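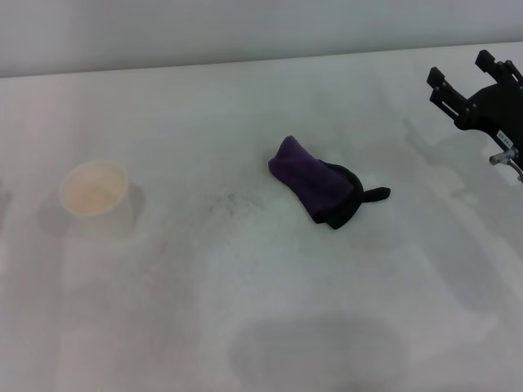 Session 4: Clearing surfaces, and what the advice is worth

The Ellwood handout says a table should hold nothing when you leave it. I don't buy it. Ask who measured that, and on how many tables. The survey it leans on had 400 replies, all from people who had already paid for the course.

Take two ordinary leftovers, a small bowl and a crumpled bit of purple and black cloth. Ellwood would have you sort, label and store both. The 15-minute version (Makhubela's, see reading list) says put the bowl with the bowls and fold the cloth. I have yet to see evidence that the labels add anything.

Claims to be wary of:
"A clear table saves 30 minutes a day." Doing what?
"Everything needs a container." Check who sells the containers.

For next time: leave one surface at home alone until December and note what collects on it. Bring the notes, tidy or otherwise.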